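Mestico Cotton Bedspread, Full-Bed Size

A bedspread does more for a room than almost anything else you can put in it, and the Mestico is the one we keep coming back to. It's light, it washes well, and it goes over the whole bed in one piece, so making the bed in the morning takes a minute or so.
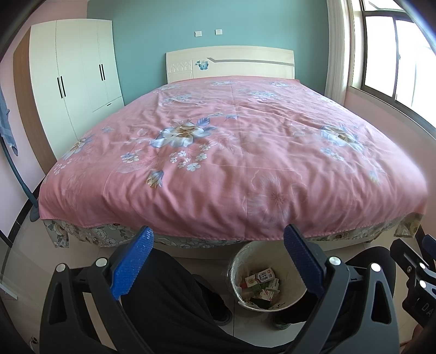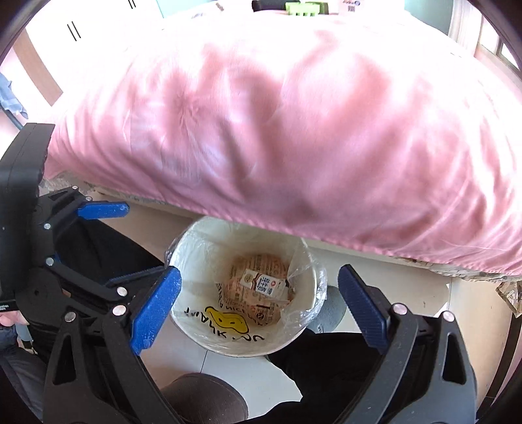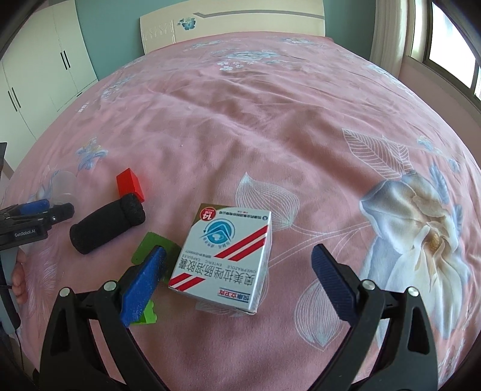 Bedroom in pinks. First and third pictures: floral bedspread on the bed with the cream headboard.

What it's made of

The Mestico is woven from long-staple cotton in a plain weave, 263 threads to the inch. That number is lower than you'll see on a lot of bedding, and we love it for exactly that! The cloth stays breathable through the summer and gets softer every time it goes through the wash. Noura Majali, who picks our fabrics, tried 13 samples from the Enulen mill before she settled on this one (she still uses the runner-up at home).

The edge is a folded hem with two rows of stitching. There's no filling and no backing, so it dries quickly on a line and folds down small enough for a regular closet shelf.

Choosing a size

Measure your mattress across the top, then down one side to where you want the cloth to stop. Double the side measurement and add it to the width. If you have a deep mattress or a topper, go up a size. A little extra at the foot looks good, and you can always tuck it under.

Sizes: Twin, Full, Queen, King
Weight, Queen: 500 g per panel, two panels joined
Fabric: 100% cotton
Prints: Plarora floral, Yammine stripe, plain

Washing

Wash warm with like colors, and wash it on its own the first time. Skip the fabric softener, which leaves a coating on cotton. Tumble dry low or hang it up. It will crease, as cotton does, and we like it that way. If you prefer a smooth bed, iron it on the back while it's still slightly damp.

Using it through the year

In warm weather, the bedspread over a sheet is all most people want. From October on, put a blanket or thin quilt underneath and leave the spread on top to keep the dust off. Omar Masri in our shipping room has had a Queen on his bed since March and swears by it over a wool blanket.

Availability

The Plarora floral is printed in runs of 500. The next run ships 2018-10-15, and orders go out in the sequence they come in. Fabric swatches are free, one per print, and you can request them with or without an order.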